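Keeping a white desk white

I've had a white desk for years now, first in the spare room at our old place in Avilbridge and then here in Floscombe, where it gets the afternoon sun and shows absolutely everything. Every pencil line, every ring, every bit of fluff off my jumper. I do love it (it makes a dark room feel twice the size!) but I've had to learn a few tricks, and people keep asking me about them, so I've put them all on one page.

First, clear the top completely before you clean. I used to wipe round things, lifting the lamp with one hand and swishing underneath with the other, and I always missed a patch. Now everything goes in a washing-up bowl on the floor and I start from bare. It takes me ten minutes if I don't stop to read old letters.

Dust dry before you go anywhere near it with a damp cloth. If you wet the dust you get a sort of grey paste, and you'll be pushing it about all afternoon. An old cotton pillowcase is lovely for this, cut into squares.

Then warm water with one drop of washing-up liquid in it, and I do mean one. Too much and you get a film that grabs the dirt again by teatime. Wring the cloth out until it's barely damp, wipe in long strokes, and dry straight away with a clean tea towel.

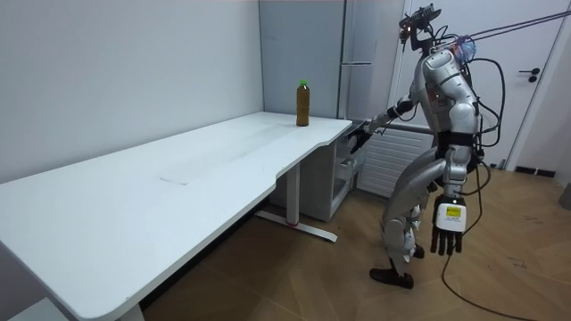 Grey scuffs are the thing that drives most people mad, those faint smudgy marks that turn up in the middle of the desk and laugh at your dishcloth. Try a plain white rubber first, the sort from a school pencil case. Rub gently, blow the bits away, and quite often the mark goes with them. If it doesn't, put a dab of bicarbonate of soda on a damp fingertip and work in little circles. I'd leave the scouring pads in the cupboard, as I took the shine off a whole corner that way and it has looked dull ever since.

Drinks! I know, you're going to have one on the desk, and so am I. Anything with a screw cap gets my vote over an open mug, especially tea, and I keep it well towards the back by the wall where my elbow can't get at it. If you do spill tea, blot it, don't rub, and then go over it with the soapy cloth before it dries.

Curvy front edges want a bit of extra care. Mine dips in where you sit, and that's exactly where wrists and sleeves rest, so it goes grubby long before the rest of the top does. I fold the cloth over the edge and run it along with my thumb, top and underside together.

I did try a desk mat for a while, a Reveo one in pale green, and it was nice enough to write on, but crumbs got underneath and I ended up cleaning twice. It's under the cat's bowl now.

Last thing: have a look at the top from the side with the light coming across it, around four o'clock if your window faces west like mine. You'll see all the streaks you missed. Then go over it once more with the dry pillowcase and put your things back.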